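Kerier Flat Sheet Set, White, Queen: Three Months In
Reviewed by Haris Ansari
August 2023

I did not set out to have opinions about sheets. For most of my adult life I slept on whatever was on the bed, and when it tore I slept on the part that hadn't. Then I moved into the apartment on the Vevville side of the river, where the bedroom gets sun at a quarter past five, and I found myself awake, staring at the fabric, and thinking it could be better.

So I bought the Kerier set. It comes with one flat sheet, one fitted sheet and two pillowcases, and cost me $103 with shipping, which I have now said out loud to several people and regretted each time. The label says 300 thread count. I have no way of checking this and no plans to.

First, the packaging. It arrives in a drawstring bag made out of the same cloth, a nice touch if you are the kind of person who keeps drawstring bags. I am, unfortunately. It has joined the others.

Out of the bag the sheets are stiff. The listing calls them "crisp," and that is a fair word for the first week, when turning over at night sounds like somebody reading a newspaper in the next room. After 5 washes they calmed down. They are now soft in the way a good dress shirt is soft, meaning you notice it mostly at the collar, or in this case wherever the top edge lands under your chin.

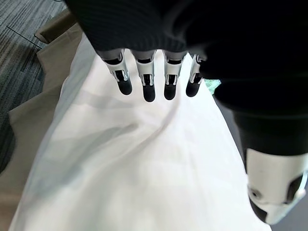

White is a commitment, and I should have thought harder about it. The Qaisi set I had before was a sort of oatmeal color and forgave everything: coffee, toast, one incident with a pen. On the Kerier you will find every hair and every thread of dark sock. I fold the flat sheet on the floor, the only surface I own that is big enough, and white cloth spread out down there makes you look at your housekeeping in a new light. Sweep first. Sweep again if you have a cat.

Now the fitted sheet, which I know is what everybody scrolled down for. The elastic goes all the way around and not just at the corners, and it has stayed put on a mattress that defeated the Qaisi nightly. There is a small tag at the foot end that says which side is the bottom. I have ignored a lot of instructions in my life but I am grateful for this one every other Sunday-ish, when I'm standing there with an armful of sheet and no idea which way is north. The pockets are deep. If your mattress is a thin one you'll have extra fabric bunched underneath, and you'll feel it if you sleep near the edge.

Folding the fitted sheet remains impossible. I don't hold Kerier responsible. I've watched the videos. I roll mine up and put it inside a pillowcase, and my guests can think what they like.

Ironing: the care card suggests a warm iron while slightly damp. I did it once, for 27 minutes, with a podcast on, and the bed looked like a hotel until I got into it. If you take the sheets out of the dryer promptly and smooth them by hand they look fine. If you forget them until morning they look like a map of somewhere mountainous.

Complaints. The pillowcases are a little long, so there's an empty flap at the end that hangs there like a windsock. The hem on one of them had a loose thread on arrival. I snipped it and nothing has unraveled so far. And the flat sheet could stand to be wider by a hand or so on each side, particularly if you share the bed with somebody who believes in property rights.

I also looked at the Brullura linen set before buying. It felt lovely in the store and I can see why people love it, but it wrinkles if you glance at it, and it cost enough more that I'd have had to start describing myself as a linen person.

Would I buy the Kerier again? Yes, in gray. They make one called Harbor that I'm told hides toast. I may get it in November, when the old oatmeal set finally goes to the garage to cover the bike.

Four stars. I took the fifth off for the windsocks.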